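Chapter 5
Who Runs the Game? Governing Bodies and Their Money

I fell into sports administration by losing a coin toss. Our hockey club in Multcombe had to send somebody to the regional league meeting, I called tails, and off I went with a bag of pretzels and no idea what a bylaw was. Four hours later I was hooked (my friends still think I'm kidding about this).

Up to now we've stayed close to the field, with coaches, players and the people who book the buses. In this chapter we go upstairs. Somebody decides how long a season is, who gets to host the final and what happens to the TV check, and I want you to be able to read one of those decisions and work out who made it and who paid for it.

Our running case is the Mandidcombe League. It has 50 member clubs and 2793 registered players, and each club gets one vote, whether it fills a stadium or plays behind a gas station. Sounds fair, right? Hold that thought. The biggest club, Grivby, brings in more than 5 times the gate money of the smallest, and when Grivby doesn't like a fixture list, the phone rings at league headquarters.

Key terms you'll meet: governing body, member vote, host fee, revenue share, conflict of interest.

5.1 Votes on Paper, Votes in the Room

A league constitution tells you who may vote. It won't tell you who had lunch together first! So we'll read the rules closely, and then we'll read the minutes of the March meeting, where the Panicker Cup was moved to a neutral ground by a very thin margin.

Before you go on, write down who you think should pick the host of a cup final: the clubs, the league office or the sponsor. Keep the note, we'll come back to it in the review section. 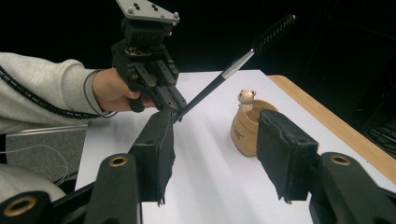

5.2 Following the Money

Start with the gate. Ticket income is the easiest line in any league's accounts to find, and it's the one clubs argue over the loudest, so we'll take the Mandidcombe accounts one line at a time, beginning with the home club's share.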